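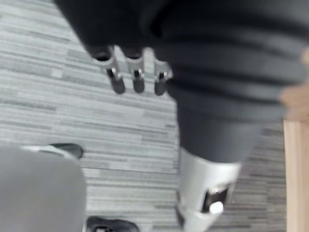 Carpet in the Isala room

On May 10, 2024, Simin Khosravi wrote:
> Dear all,
> before we order anything for the Isala room, can somebody
> please check the cabinet near the white desk? I would like to
> know if the doors open fully on the carpet, and if the
> Trirkach binders are still inside. The ones from Ramalho
> should have gone to the archive in August.
> Simin

Dear Simin, dear all,

I checked it this morning. Both doors open fully, and I did not feel them rub on the carpet. The hinges look fine to me, but I am not a specialist in this.

There are two blue binders on the shelf, lying flat. I did not take them out, so I can't tell you yet if they are Trirkach or Ramalho. I will read the labels when I am back in the room.
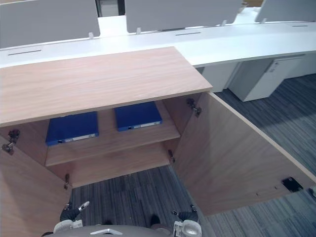
The cabinet with both doors open, binders on the shelf

The lower compartment is empty and it has no bottom panel, you look directly at the carpet. If we want to put the Jondilholm folders there, I would prefer to have a board cut first. I measured the inside depth at 435 mm, but please let somebody measure again before we pay for the wood.

I also have a question about the shelf. Is it allowed to move it higher? Then tall binders could stand below. If there are no objections I will ask for a price for the board only, and we leave the shelf where it is for now.

Kind regards,
Leen Rawashdeh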